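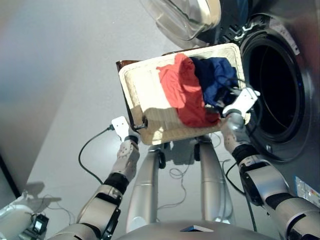
Issue 2, August

Tradari Tie-In Index: README

What you have downloaded is a list of novels based on films, and of films that got novels they may not have asked for. It covers novelisations, prequels, sequels set between two scenes you don't remember, and the junior editions with eight pages of stills in the middle. There are 400 entries. We read a good share of them on trains, with the cover folded back.

What's in the folder

entries.csv is the list itself, one row per book.
editions.csv has the reprints, retitlings and foreign editions, joined to the first file by the id column.
notes.txt is where we argue with ourselves. Parsers should leave it alone, and so should most people.

Columns in entries.csv

id: a number. Gaps are books that proved to be the same book in a different jacket.
title: as printed on the title page. Where the spine disagrees, the spine loses.
film: the film's title on first release.
kind: novelisation, prequel, sequel, side story or junior.
canon: yes, no, or was. The last covers books that counted until a later film came along and trod on them.
draft: which version of the script the author seems to have been sent. Usually blank. When filled in, it often explains why a character who dies on screen spends the last chapter of the book eating breakfast.
pages: the last numbered page, adverts for other tie-ins left out.

How it was put together

The bulk came from the Bettencourt shelf list, typed up from carbon copies by people with varying views on the semicolon. Lotero supplied the space opera, which is a third of the whole and the cause of most of the arguments. Everything was then checked against a physical copy where we could find one. Where we couldn't, the checked column says no, and you should treat the page count as a rumour.

Announced books are kept out until they exist. We used to let them in on the strength of a cover and a publisher's promise, and one prequel sat in the list through 2 changes of title and a change of planet before it was quietly dropped. It is still in notes.txt, where we visit it.

Known problems

Dates are years only. Tie-ins were often in the shops before the film, so sorting by year will give away some endings.

Pen names are not resolved. If a space western and a haunted-house book share a fondness for the word "coruscating", draw your own conclusions.

Nutside, the import script, still turns curly apostrophes into question marks. This gives several titles a doubtful tone they didn't have in print, though it suits a few of them.

There are 2 rows for the submarine book. We know. They have different endings and we can't agree which is the misprint.

Using it

Do what you like with the list, including selling it, if you can find the buyer. A credit to Tradari would be nice. The cover art and jacket copy belong to whoever ended up with the rights, and finding out who that is would be a separate and much sadder dataset.

Corrections

Send the id, the column and what it ought to say, with a note of the edition you're holding. "My cousin had it and it was longer" has been received and filed.

Changes since the last issue

Added the junior editions.
Split side story from sequel.
Moved the werewolf trilogy from yes to was, following the remake.
Removed a cookery book.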